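Cudus Forum for Regional History
Board: Courts, Chronicles and Inscriptions
Thread: Dating the Elorar copper plates

archive_desk
Members are asked to consider the dating of the Elorar copper plates ahead of the reading group's November session. The Lemaire edition places the grant in the reign of the second ruler of the line. It relies on the form of the royal titles and on a boundary clause naming five villages. Comments on the method are welcome. Please cite plate and line.

palmleaf_reader
The titles are a weak basis for a date. Court poets in the region reused formulas for generations, and a minor chief could claim a grand title with little behind it. The boundary clause is stronger evidence. Two of the village names on plate 3 do not appear in temple records before the later reign.

S_Tank_Inscriptions
I must disagree with the previous member. Absence from temple records means very little when only 84 of them survive for the district, and most concern lamps and cattle. A village could pay its dues for a century without being named in stone.

palmleaf_reader
The point about survival is accepted. I would still ask why the scribe uses the later spelling of the river name in line 70. The Lemaire notes pass over this in a single sentence.

cliltar_library
For the information of members, the Cliltar reading room holds an older set of rubbings, made before the plates were cleaned. In the rubbings, the final letter of the river name in line 70 is incomplete. The later spelling is therefore an editor's restoration and should be cited as such.

S_Tank_Inscriptions
That is a material correction, and I am grateful for it. The same caution should apply to the gift of 1000 coins in the closing verses, where the numeral has been read in more than one way.

granary_accounts
I do not share the general confidence in either date. The closing verses curse anyone who seizes the land, in language common to later copies of older grants. The plates may be a copy prepared for a dispute, in which case both parties above could be partly right.

archive_desk
The suggestion of a later copy has been added to the agenda. Posts on the authorship of the verses should be placed in the separate thread. Last edited 13/02/2026.
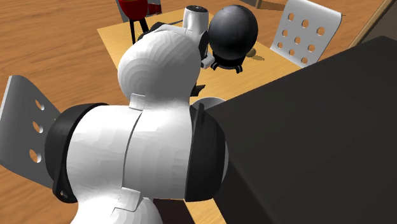 Which part of the Elorar text has been restored by an editor?
The final letter of the river name in line 70, which is incomplete in the older rubbings held at Cliltar.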